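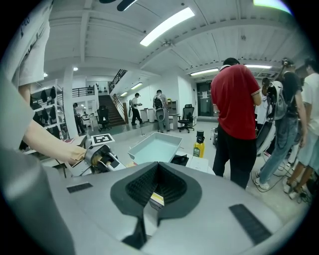 Figure 4.1 A hand-held gripper in use, with a second gripper in the foreground.

Chapter 4
The Tag Team Match

Key terms: legal wrestler, apron, tag rope, cutting off the ring, hot tag, save

Ask a room full of wrestling fans what made them fall in love with it and a surprising number will describe a tag match. They may have forgotten who won. What they remember is a tired wrestler crawling across the mat with one arm out, a partner leaning so far over the top rope that he was nearly in the ring already, and a whole building yelling at the two of them to touch hands. It is one of the simplest ideas in the business, and when it is done well there is still nothing like it!

Chapter 3 dealt with singles matches and how two wrestlers build a story between them. Now we add two more people, and a lot changes. There are four bodies to keep track of, a referee who can only look one way at a time, and a set of rules that the audience knows nearly as well as the wrestlers do. You will need those rules in your head before we get to the matches at the end of the chapter, so we start there.

The basic rules

In a standard tag match only one member of each team is legal at any moment. The legal wrestler may wrestle, pin and be pinned. The partner waits on the apron, the narrow strip outside the ropes, and traditionally holds a short piece of cord tied to the corner, called the tag rope. To change places the two must touch, usually hand to hand, and the referee must see it. Once the tag is made, the wrestler going out gets a short count to leave.

Every one of those rules can be bent, and that is where the fun is. Take the part about the referee seeing the tag. If the bad guys distract him at the right second, a perfectly fair tag doesn't count, and the fresh partner gets ordered back to the apron while his friend is dragged off to the wrong corner. Crowds hate this. They have hated it for generations, and they come back for more.

Promotions differ in how strict they are. Godex, the small company whose matches we will follow through this chapter, prints its tag rules in the program and expects its referees to stick to them. Driltura, its rival, lets partners come in and out almost as they please during the last few minutes - a looser style that gives you faster finishes and, now and then, a complete mess. 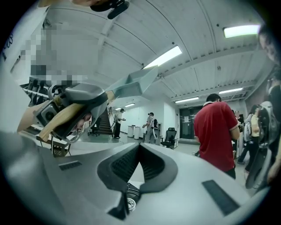

Neither approach is wrong, but they ask for different things from the people in the ring. Under strict rules, a wrestler on the apron has to act with very little: a face, a voice, one outstretched arm. Watch the apron the next time you see a tag match and you will learn a great deal about how good the team is. A strong partner never stops working out there. He stamps his foot, he claps to bring the crowd up, he argues with the referee, and he reacts to each blow as if he felt it himself.

The shape of the match

Most tag matches, whatever the promotion, move through the same stages. The heroes shine early. Then a cheap shot or a bad landing puts one of them in trouble, and the villains start cutting off the ring, which means keeping him on their side and making quick tags so that a fresh wrestler is always on him. This stretch can be long. It ends with the hot tag, when the partner finally gets in and clears house, and from there it is a short, wild run to the finish, with saves and broken pins all over the place.

Our main case study is a June show at Hurier Hall, where 1006 people saw Godex run two tag matches on the same card. The opener follows the pattern almost to the letter. The second match holds the hot tag back for so long that part of the crowd starts to sit down, and then gets every one of them up again. We will go through both in Section 4.3, along with a shorter bout from Teixeira in which the hot tag never comes at all.

Before you read on

Pick any tag match you like and watch it once with the sound off. Write down when each tag happens and which side of the ring the trouble takes place on. Keep your notes nearby, as you will need them for the first exercise in Section 4.2.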